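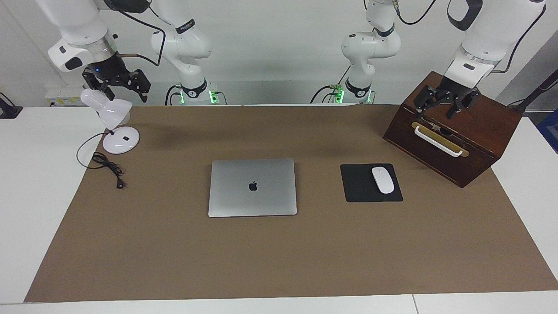

Fil sur la collecte de démonstrations pour notre politique bimanuelle. Je me limite au protocole et à ce qu'il a fallu y changer en janvier, l'apprentissage lui-même viendra dans un autre fil. La tâche s'appelle « bureau » dans notre nomenclature : une lampe, un portable fermé, une souris sur son tapis, un coffret en bois, le tout sur papier kraft, pince droite ouverte au-dessus de la lampe et pince gauche sur le haut de la face avant du coffret. Les deux bras travaillent sur des objets différents, et c'est ce que nous voulions obtenir dans les données.

1/ Volume visé : 500 épisodes pour cette tâche. Volume validé à ce jour : 158. L'écart vient surtout des rejets, très peu du temps de téléopération. Un épisode s'enregistre vite, sa relecture prend plus longtemps.

2/ Les commandes passent par Jundel, notre couche de téléopération interne. Elle écrit dans un même fichier les positions articulaires mesurées, les consignes, l'ouverture des pinces et les images. Nous gardons mesures et consignes séparément. Les premières versions ne gardaient que les mesures et nous avons dû tout refaire.

3/ La différence entre consigne et mesure est faible en espace libre et nette au contact. Sur une prise de bord, comme celle du coffret, l'opérateur commande une fermeture que les doigts n'atteignent jamais. Si l'on entraîne sur la mesure, la politique apprend à se poser sur l'objet sans serrer.

4/ Synchronisation. Tous les flux sont horodatés à la source puis réalignés hors ligne. Nous ne rééchantillonnons pas les commandes à l'enregistrement. Le rééchantillonnage se fait au chargement, avec la fréquence en paramètre, ce qui permet de la changer sans reprendre la collecte.

5/ Placement des objets. Au début, l'opérateur disposait tout à l'œil. Résultat : un portable toujours au centre et toujours droit, des objets qui revenaient aux mêmes endroits. Une politique entraînée là-dessus ignore l'image et récite une trajectoire.

6/ Depuis, un script tire une position et une orientation pour chaque objet mobile et les affiche à l'opérateur avant la prise. Il existe 11 gabarits de départ, avec une perturbation autour de chacun. Le tirage est enregistré avec l'épisode, graine comprise.

7/ Le câble de la lampe n'entre pas dans le tirage. On ne sait pas paramétrer proprement un câble souple, donc la consigne est de le reposer autrement entre deux prises – boucle, tas, ligne à peu près droite – et de laisser l'image faire foi. C'est la source de variation la moins contrôlée du jeu et, d'après nos essais, une des plus utiles.

8/ Les surfaces posent un problème de capteur plus que de politique. Plastique blanc brillant, aluminium brossé, bois verni : la profondeur est médiocre sur les trois. Nous l'enregistrons quand même, mais l'entraînement de référence n'utilise que la couleur.

9/ Critères de rejet. Contact entre les deux bras. Objet sorti de la feuille. Pause de l'opérateur supérieure au seuil. Perte d'images sur un flux. Les reprises après une prise ratée ne sont pas des rejets : elles sont conservées et annotées.

10/ Sur ce dernier point nous avons changé d'avis. Leif Halvorsen a repris les épisodes écartés par la première relecture et a remis dans le jeu ceux où l'opérateur rattrapait une prise manquée. La politique réentraînée recommence plus souvent après un échec, alors que l'ancienne restait figée au-dessus de l'objet.

11/ L'annotation se fait dans Sastry, en deux niveaux : segments (approche, prise, déplacement, relâche) et une phrase libre par épisode. Les segments sont posés pour chaque bras. Un seul découpage pour les deux perdait trop d'information dès que l'un attendait l'autre.

12/ La phrase libre est écrite par la personne qui relit, jamais par celle qui a téléopéré. L'opérateur décrit ce qu'il voulait faire, le relecteur ce qu'il voit. Les deux divergent assez souvent pour que la règle soit restée.

13/ Prochaine étape : 100 épisodes supplémentaires avec une deuxième personne aux commandes. Pour l'instant le style d'un seul opérateur domine, en particulier sa façon d'aborder les objets par la gauche.

14/ Le schéma des fichiers et le script de tirage seront déposés dans Widum, avec un petit lot d'épisodes bruts, rejets compris. Le script est court et dépend peu de notre matériel. Pour les questions de format, répondez sous ce message, je regarde jeudi.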